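Thirty Years of Hanging Paper: A Talk with Anselmo Huanca

Posted Tuesday, June 21, 2022

Anselmo Huanca keeps a notebook for every year he has been in business. Each job gets a line with the street, the room, the number of rolls and the batch number off the label. The shop, which is just called Huanca, is on Volton Street in Flullberg, between a dry cleaner and a place that fixes vacuums. I went by on a slow afternoon and he made coffee on a hot plate in the back.

He started out as a house painter. The man he worked for took a wallpaper job in a dining room and quit halfway through it, and Huanca finished.

"It took me four days," he said. "Now I would do it in one. But the customer was happy, and she told her sister, and the sister had a hallway."

For a long time after that he did both. Paint paid the rent and paper came along a few times a year. He said the bad stretch was when everybody wanted it gone. He spent most of those years with a steamer and a wide knife, taking down borders with grapes on them.

"I took down paper I had put up myself. Same house, same people. They said they were tired of it, and that's fine. It came off clean, so I knew I did the walls right."

Work came back slowly, and when it did the customers wanted different things. People who used to ask for small stripes and plain textures now come in with a picture on their phone of something large, with leaves or animals. He keeps sample books for all of it, but he says the winter patterns are the ones people stop on, even in summer. Birds sell better than deer. He has hung birds in bathrooms, in a dentist's waiting room and inside a coat closet.
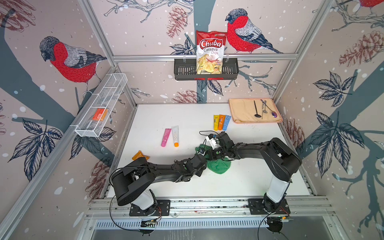

The trouble with a big pattern is the repeat. A small stripe forgives you. With a large design you have to slide each strip until it meets the one before it, and whatever hangs over at the top or bottom gets cut off and thrown away. On a tall repeat that can be most of a roll over the length of a wall.

"People measure the wall and they order for the wall," he said. "They don't order for the match. Then they call the store, and the store sends one more roll from another batch, and it's a little more yellow. You put it next to the first one and you see it from the street."

He tells customers to let him measure before they buy anything. If they have already bought, he lays out all the rolls on the floor and reads the batch numbers out loud before he opens one. On one job in November he had rolls marked 374 and one marked 381. The owner said it would be fine. Huanca cut a strip from each and taped them up side by side by the window, and the owner drove back to the store.

I asked where he starts in a room. He said it depends on where you look when you walk in. In a bedroom it is often the wall behind the bed, and he will center a strip there and work out in both directions. In a room with a fireplace he starts over the mantel. The last seam, the one that never matches, goes over the door or in the corner behind it.

Corners are where he sees the most bad work. He never wraps a full strip around an inside corner. He cuts it so it turns just a little onto the next wall, then hangs the leftover piece over that with a fresh plumb line.

"No corner is 90 degrees. New houses, old houses, I don't care. I have a square in the truck and I use it to show people."

He is less strict about tools. His table is two boards on sawhorses and he has had it since the dining room. He buys snap-off blades by the box and uses a new edge for every cut on a wet strip - a dull blade pulls the paper, and then you have a fuzzy edge for good. The brush is horsehair. He tried a plastic smoother for a year and went back.

What he can't stand is rushing the prep. He washes the wall, fills it, sands it, primes it with a primer made for paper, and then leaves for the day. If the customer wants paper up that same afternoon, he says no. He lost a restaurant job that way last year and didn't seem sorry about it.

Lunch he eats in the truck or on an upturned bucket. His wife used to pack it for him, and since she went back to work he lives on sandwiches and whatever the gas station has.

"Chips, mostly. Plantain, cassava, potato. My doctor has an opinion."
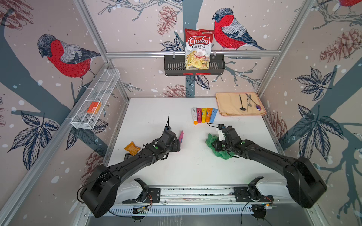
Teaching other people

Two winters ago he started giving a Saturday class in the front of the shop. It came out of a piece he wrote for Cluster, the neighborhood newsletter, on how to fix a lifted seam. He got so many phone calls that he figured it was easier to have everyone come in at once.

The class runs three hours. People bring an old shirt and he supplies the rest. They practice on plywood panels with an outlet box in the middle, so that everybody has to cut around something. He makes them book the strip, meaning you paste it, fold it in on itself and let it sit before it goes on the wall. Most beginners skip that at home and then wonder about the bubbles.

"They all want to push the bubbles out right away," he said. "Leave it alone. Go have a coffee. Half of them are gone in the morning."

Some of the students have come back to show him their rooms. One woman did her whole upstairs. Another man did one wall, hated every minute, and hired Huanca for the other three.

His own house has paper in one room only, the small one at the end of the hall where his granddaughter sleeps when she visits. The rest is painted white. He says by the time he gets home he doesn't want to look at a seam.

Before I left I asked about his hands, which are cracked across the knuckles. He said paste isn't so bad, but the washing is. You rinse off every time you finish a strip, all day, and in the cold months the skin splits. He has tried everything the drugstore sells. He puts something on at night and wears cotton gloves to bed, and he would tell any young person in the trade to begin doing that in the first year.
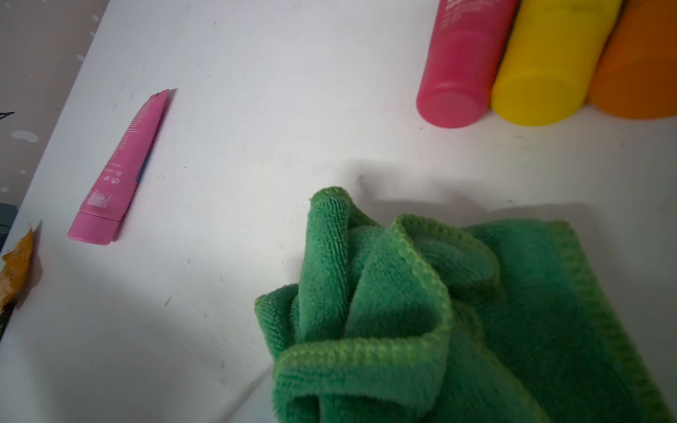

A pink squeeze tube on a white tabletop.

The next Saturday class is full. Huanca keeps a list by the register for the one after, and he would like people to write their phone numbers so he can read them.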